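DRUM TUNING AND HEADS, handout 3
Percussion Workshop, Zaststead evening program
Notes by Bouchra Lamrani

We use cookies to remember your settings and count visits. Accept / Manage preferences

Picks up where handout 2 stopped (parts of the drum, names of the hardware). Bring your own key. The room keys walk off every term.

1. What the two heads do

Top head = batter. You hit it. Bottom head = resonant, or reso. Batter mostly gives you feel and attack. Reso mostly gives you how long the note hangs on and what it does while it fades. They push on each other through the air inside, so changing one changes the other. If a tom sounds wrong and you've been at the top head for ten minutes, go look at the bottom one.

Three starting points:

Both the same: longest, cleanest note. Good for learning because you can hear when it's off.

Reso higher than batter: shorter, a bit of a downward bend. Most of the rock records people bring in to class are near this.

Reso lower than batter: sticks feel bouncy, note is duller and can growl. Try it anyway.

Snare is its own thing, see section 5.

2. Seating a new head

Old head off. Wipe the bearing edge with a dry cloth, run a finger around it slowly. You're feeling for dents, grit, glue. A flat spot on the edge will never tune out, so find it now.

Head on, hoop on, all rods finger tight. Finger tight means finger tight, no key. Then opposite pairs, half a turn each, until the wrinkles go. Press the middle with the palm, firmly. You may hear cracking on some heads, that's the glue in the collar and it's fine. Go back around because pressing will have loosened a few.

Star pattern for six lugs: 1, 4, 2, 5, 3, 6. For eight: 1, 5, 3, 7, 2, 6, 4, 8. Write it on tape inside the case if you can't hold it in your head. I did for years.
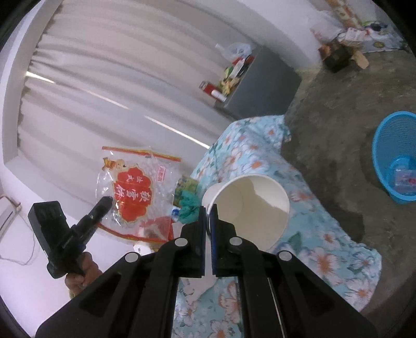

3. Clearing the head

This is the bit people rush. Put the drum on something soft so the far head is muted, a stool with a folded towel works. Tap an inch or so in from each rod, lightly, same strength every time. Listen to the pitch only, ignore how nice it is. Find the lug that sounds most average and bring the others to it.

- always come UP to pitch. If a lug is high, drop it below and come back up
- eighth turns once you're close
- after changing one lug check the one straight across, it will have moved a little
- stop when you can't hear the difference from playing position, not with your ear on the hoop

Flip, same on the other side. Then take the towel away and play it open. First time through expect each drum to take you most of a class. It gets quicker.

Tension gauges: a few of you have asked. The Fahmy one in the cupboard reads tension at the hoop and does get you near fast, handy in a noisy room. It doesn't read pitch. Hoops that are slightly bent will give even numbers and an uneven drum. Use it to get close then use ears.

4. Head types, short version

Single ply coated. Warm, open, shows every tuning mistake. What the practice kits have.

Single ply clear. Brighter, more stick.

Two ply. Shorter note, tougher, needs a bit more tension before it speaks. Heavy hitters like them on toms.

Dotted or ringed. Ring around the edge kills the high overtones. Useful on a snare in a small room. You can get much the same from a bit of gel or tape near the hoop, and you can take that off again.

Mesh. Quiet practice only, tuning is about rebound and nothing else.

Change batter heads when the coating is worn to the plastic in the middle, when you can see a dent from across the drum, or when it won't hold pitch for a song. Reso heads last far longer but not forever. Plenty of kits I see second hand have the reso heads they left the shop with.

5. Snare

Reso head on a snare is very thin. Never hit it with a stick. Tune it high, higher than feels safe at first, and keep the lugs next to the snare beds even with each other. Batter medium to high depending what you want.

Wires: loosen the strainer all the way, throw it on, tighten while tapping the batter softly near the edge until the wires answer. A touch more and stop. Overtight wires choke the drum and people blame the head for it.

Buzz when someone plays the rack tom: some of this is normal. Change the tom pitch a little either way before you start stuffing tissue under the wires.

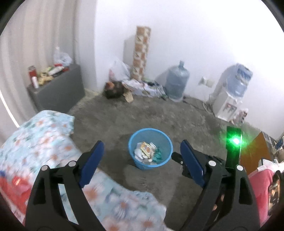 6. Kick

Batter low, just above wrinkle, then a quarter turn per rod. Front head a bit higher. Port hole: smaller than people think, and off center. With a port you lose some of the boom and get a faster beater feel.

Damping: one small towel touching the batter head, start there. A full pillow gives you a thud which records fine and vanishes in a hall. Beater choice matters as much as damping, felt for round, plastic or wood for click. Check the beater hits near the middle, on a short kick with the pedal set high it often wont.

7. Putting the kit in order

Tune the floor tom first, as low as it'll go and still sing. Then rack toms up from there. Aim for gaps you can sing, a third or a fourth between neighbors is comfortable. With two racks and one floor try fourths if the sizes are far apart, thirds if close. No need for named notes unless you're recording, and even then ask the engineer first because a tom sitting on the root of every song gets tiresome.

Play the whole kit. Single hits, then a slow fill down. One drum will stick out. Fix that one only.

8. For next time

Tune one tom from bare shell, both heads, and be ready to play it for the group. Plancombe students can use the Posar kit in the back practice room, sign the sheet on the door. Tune it back down when you finish please, the rack mount doesn't like being left cranked.

Also: read the part of handout 2 on hoops again (flanged, die cast), we'll compare them on the same shell. Bring earplugs. I mean it, a tight snare in that room is over 100 dB at the stool and you'll be beside it all evening.

Late work, hand it to me direct or leave in the tray. Names on top!!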